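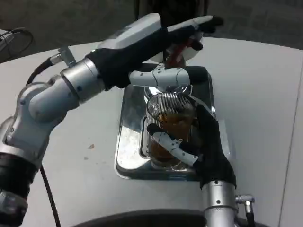 Why does the controller plan both hands together when only one of them closes on the glass?

The free hand has to stay clear of the holding hand and be ready to steady the vessel. If the two paths are planned apart, each may be sound by itself and still lead to a collision near the tray. Kekamar therefore treats the arms as one system and solves for a single timed path.

4.2 Grasp phase and hand-over of control

A task is divided into reach, contact, hold and release. The planner, Pikatach, proposes a path for each phase, and the low-level controller follows it until the contact test is met. The test compares finger position with motor current over a short window. During contact the planner may suggest a new path, but it may not change the grip force, which remains with the controller until release.

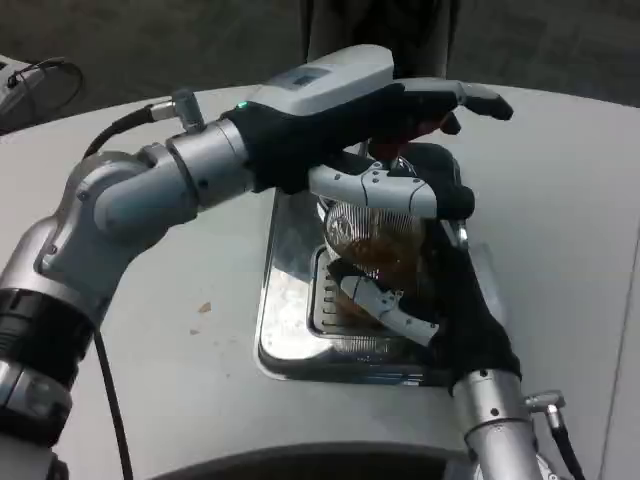
What happens when the camera loses sight of the rim of the vessel?

The tracker keeps the last trusted pose and widens its error bound at every step. Once the bound passes a fixed limit, the arms slow down and the planner waits for a fresh estimate. The grip is left as it is.

Ribbed and clear glass gave the depth module the most difficulty. Reflections from steel surfaces were often read as part of the vessel, and the error was largest near the base. We retrained the module on 1787 labelled views in July and added a mask for the tray, whose position is known from calibration. The settings were then frozen for all the trials reported in this section.

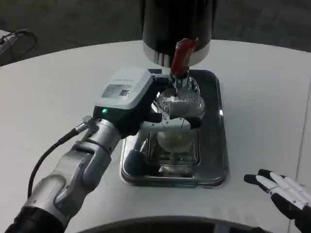
Figure 11. Left hand with a finger against the glass carafe, which stands on the drip tray below the spout.

The placing goal is set relative to the spout and not to the table edge. This allows the same plan to be used for vessels of different shapes, provided that the height of the opening is known. Tall vessels are brought in from the side, below the level of the tap handle. 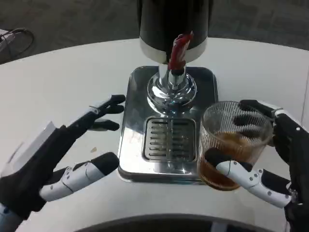

4.3 Logging and replay

All joint, force and pose data are written by Grustus against a shared clock. A replay tool loads up to 2000 control steps at a time and marks each change of phase, so that a planner decision can be read beside the sensor values on which it was based.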